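Skustano bench notebook

Print this page | E-mail this page

We use cookies to remember your settings and to count visits. Accept | Manage

Nov 17, 2021

Second week of the packing arm on the day shift. The order sheet says it is here to take the dull part of the job off people. It has taken a dull part, certainly. It has also handed back two or three others that did not exist in October, and those are the ones I want written down while I am still cross enough to be accurate.

What used to happen: someone stood at the table with a basket and a list, picked things up, put them in, and talked about football. What happens now: someone stands near the table with a list, watches things being picked up, and is too busy watching to talk about football. The Iltska people call this person the attendant. On our rota it still says packer, at the packer's rate, and that has been noticed.

Run log for the morning is 145 picks, of which the sheet wants every stop marked as either "arm" or "item". There is no column for "person moved something because it looked wrong", and that was the morning's favourite. 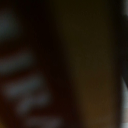 The real change is in who gets to decide. Before, if a bag was split or a box was crushed, whoever had it in their hand put it to one side and that was the end of the matter. Now the arm has it, and the attendant has to decide from a step back whether to press hold. Press it too often and your stops go up on the chart. Press it too seldom and the complaint comes back with your shift on it. Several people have told me they would sooner do the picking. I have passed this on. I was sent a link to a training video.

Snack stuff is still the awkward end of the list. Boxes are fine if they stand up. Anything in a thin wrapper depends on how it lands, and our people know by feel which way round to lay one down. They have been doing that for years and it is in no manual. We are now teaching the manual what they know, on their time, and I would like their names on it when it goes to Aaltonen.

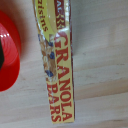

Asked for a second stool by the table. Standing and moving is one sort of tired, standing still and paying attention is another, and the afternoon crew say the second is worse on the lower back. Request number 722, if anyone wants to add their weight to it. The first stool took until November to arrive, so I am not holding my breath.

Good points, to be fair. Wrists. The two people who were strapping theirs up at the end of the week have stopped. Also, new starters can be shown the job without somebody barking at them about speed, because the speed is now the arm's problem. And it does not eat the stock — a claim I could not make for everyone on this bench, me included.

Put to the Vunura rep over lunch, and copied here so that we all have the same version:

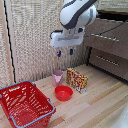

Who changes the list when the arm can't manage an item, the attendant or the office?

The attendant takes the item off for that shift, and the office decides by the next morning whether it stays off. Write the item and the time in this book as well as on the screen, as the screen clears itself overnight.

I have asked for that in writing. Until it comes, the book wins.

To do tomorrow: tape the new standing line on the floor, find the spare hold button, put "attendant" and "packer" side by side in an e-mail and ask which one is getting paid.

Recent entries
Hold button sticks, job 3505
Rota swap, afternoon crew
Iltska visit: what we asked and what we got
Where the good tape went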